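Candy Into the Basket: Teaching a Pick-and-Place Task by Hand
Student Project Report, Kollmont
31/01/2023

Why we picked this project

We wanted to teach a robot a household chore without writing a single line of motion code for it. In September our group had spent weeks on a scripted arm that could stack blocks, and it fell apart every time a block was slightly out of place. Showing the task by hand sounded like so much more fun, and it was!

The idea is simple. A person holds a gripper in each hand and does the job, while a camera on the gripper records what the fingers are doing. The recordings go into a training set we named Govon, and a policy learns to copy the moves. We called the whole setup Nornwood.

The task

Pick up wrapped candies from a table and put them in a basket. It's harder than it sounds. Wrappers are slippery and shiny, they crinkle when you squeeze them, and the twisted ends stick out wherever they like. We worked in a living room on purpose, with a patterned tablecloth and ordinary boxes left on the table, so the policy would have to cope with a busy background.

How we recorded

Each demonstration starts with candies on the cloth and stops when the last one is in the basket. We made three rules for ourselves after the first bad batch: move at one steady speed, don't block the camera with your sleeve, and open the fingers only over the basket. The third rule was the hardest to keep. When you have a candy in both hands you want to rush – and the second gripper drifts in before the first one is done.
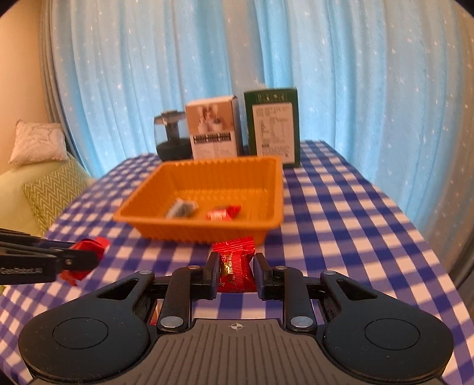 Figure 1. View from one hand-held gripper, holding a red candy near the orange basket. The second gripper is at left.

We recorded 1651 demonstrations and kept the ones where both grippers could be tracked from start to finish. Sorting them took longer than recording them. A lot of the rejects came from fingers closing on the thin end of a wrapper, so the candy swung around and got dropped.

First results

We trained on the kept recordings and tested on an arm in the lab, which we named Tôn. Out of 54 test runs, it cleared the table in 31. We were thrilled, because the block-stacking arm never got past a handful. Most failures were with candies lying right against the basket wall, where the fingers had no room to close.

What we would change

More demonstrations with the basket turned at odd angles would help a lot. We also want to try a different tablecloth, because we suspect the policy leans on the checks to judge distance (we haven't tested this yet). The next round will use seven kinds of candy, including some round ones that roll.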